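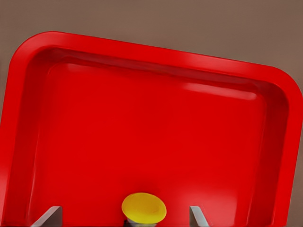 Colour coding in small kitchens: a case for fewer colours

Most guidance on colour coding for food preparation assumes a large kitchen with separate benches and a full set of staff on every shift. The usual scheme gives each class of food its own colour of board, knife handle, tray and cloth. Applied in full, it can ask for five or more colours of each item. In a kitchen of the size I normally inspect, it fails for a simple reason: there is nowhere to put the equipment.

At Gunus, a café with one preparation bench and a single sink, the full scheme had been bought in and fixed to the wall with a printed chart. When I went in July, the boards stood in one rack, touching each other, in no fixed order. Red was in use for raw meat, as the chart required. It was also in use for tomatoes, as the green board was still draining. The cook knew the chart by heart. She had run out of green.

I would argue that such a kitchen should run two colours: one for anything raw that must be cooked before it is eaten, and one for everything else. Allergens should be dealt with by a separate, lidded set kept away from the bench. Under this arrangement the same storage space holds several boards of each colour, so a clean one is nearly always to hand.

The objection, put to me by Aigars Petrauskas of Tukmont, is that two colours do not separate raw fish from raw poultry. That is correct. The separation then depends on washing between tasks, and on the order of work. But it depends on those things already. A coloured board does not clean the tap, the bench or the hands.

A second objection is that staff who move between sites will meet different schemes. Paulauskas, which runs 10 sites, moved all of them to two colours together, and a new starter there is shown the system in three minutes. A scheme limited to one site needs a notice by the sink and a proper first day.

Suppliers have little reason to recommend any of this, as sets are sold complete. Buyers should ask for single colours and check the price per item.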